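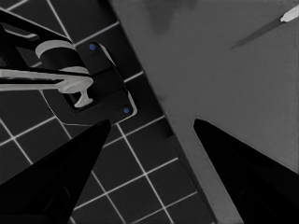
**How often should I change the coolant?**
Go by the handbook. If it's lost, ring the Ernthorpe counter with your registration and we'll look it up.

**Can I top up with tap water?**
Only to get home. Have the mix checked afterwards, and well before February. 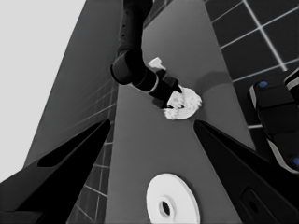 Kwabena Laryea wrote to say he mixed two colours of coolant and got brown sludge. Colour is no guide to type. Drain it, flush it and refill with one sort.

## Booking and prices

- **What does a flush cost?** £100, coolant included. Vans are £20 more.
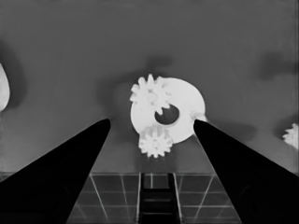 - **How long does it take?** Allow half a day. The engine has to cool before we open the system.
- **Do you take old coolant?** Yes, up to 6 litres, in a sealed and labelled container. Never pour it down a drain.
- **Who do I ask for?** Pushpa Dhillon takes bookings. Zuzanna Olszewski deals with vans.

Please don't take the cap off a hot radiator to check the level. Use the marks on the side of the expansion tank. 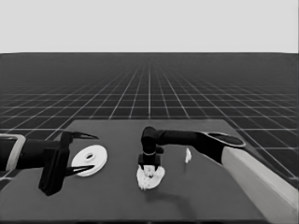
*Grey table on a gridded floor.*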